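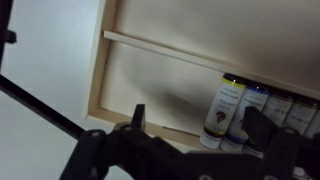 Fig. 1. Shallow box in pale, unpainted wood with a cream back panel.

Interiors for Small Homes, session 2: light, lamps and where to put them
Handout, Oct 13, 2021

Right, last week we ran out of time halfway through windows, so I'm picking up there and then going on to lamps, which is the part most of you signed up for (I read your forms!).

Windows, the leftover bit

We'd got as far as curtain poles. If you can, let the pole run well past the window on both sides so the curtains hang against wall when they're open. You get all of the glass back. In the Forunholm flat I showed on the slides, the old pole stopped dead at the window reveal and the curtains were eating a good strip of daylight on each side. The owner thought she needed a bigger window. She needed a longer pole.

Blinds inside the recess are fine for kitchens. For bedrooms I still prefer something that overlaps the wall, as light creeps in round the edges of a recess blind and wakes you up in June.

The one light in the middle

Most of us live with a single fitting in the centre of the ceiling and a bright bulb in it. It lights the top of your head and the floor, and the corners go murky. Try this at home before next week: after dark, switch it off and put two lamps in opposite corners, one low and one at head height when you're sitting. Leave it an evening. Write down which bits of the room you used and whether you could read there.

I sort lights into three jobs, same as everyone:
General – enough to walk about and find your shoes.
Task – reading, chopping, sewing, shaving.
Mood – everything else, and usually the first to be forgotten in the budget.

One lamp can do two jobs if it has a dimmer. Check that the bulb says dimmable on the packet, as plenty don't and they buzz or flicker.

Bulbs

Look for the colour temperature, given in kelvin (K). 2700K is the warm, yellowish one and it's what I'd use in a sitting room or bedroom. 4000K is whiter and suits a utility room or a worktop. Please don't mix the two in one room unless you mean to – it's the thing I notice first when I walk into a house, and then I can't stop noticing it.

Brightness is in lumens, so ignore the watts except for your bill and the maximum marked on the fitting.

Worked case: the Zacharias house

Narrow sitting room, one window at the short end, dark green walls the family wanted to keep. We kept them. The plan used a floor lamp by the sofa, a wall light either side of the chimney breast and a small lamp on the shelf at the dark end. The total for fittings came to £2,554, with £98 of that going on dimmers. You could do it for far less, and we'll price a cheap version together next time.

For next week

Bring a rough plan of one room, with sockets marked. Sixteen of you are down for the workshop table, so bring your own tape measure as well. Anything that needs new wiring is a job for a qualified electrician, and I won't be marking circuits on anyone's plan.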